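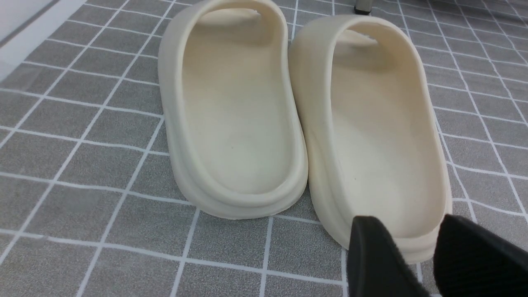
**Gripper stop fault, slide-pairing task**

**m_vik:** At Tangen, the arm reported error 711 during footwear tidying and retained its grip after the stop command. Work is suspended pending review.

**o.hagglund:** The force limit should be lowered before any restart.

**aslak_moen:** I must disagree. The limit is not at fault -- a stop command should release the fingers at any setting.

**m_vik:** Noted. Please submit the October logs to Solveig Rønning. The arm remains isolated.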